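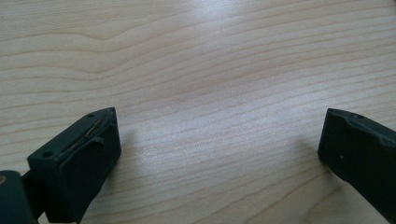

Drusthorpe's New Gripper Rules Start Monday

Well, it finally happened! After a summer of arguing (the first draft went around in July, and I still have my scribbled-on copy), the robotics workshop at Drusthorpe has a written set of rules for hand-held grippers. It was posted Friday, November 10, 2023, and I read the whole thing over lunch.

It's only 7 pages. The part I like best is the check before each session: fingers open over a bare table, nothing between them, and a good look at the inner edges. If the padding or tape is peeling or a thread is hanging off, you write it down and swap the strip before you record anything. Screws get a look too.

Ruxandra Grecu, who wrote most of it, told me she went back through 3166 session notes from the Tomance project and found 141 with no word at all on the state of the fingers. "You can't compare grips if you don't know what was doing the gripping," she said, and I'm with her.

The Seltaren crew wanted a longer trial, and they sort of got one – there's a review in 3 months. Comments go to Ruxandra until then, and the sign-off sheets are on the shelf by the door.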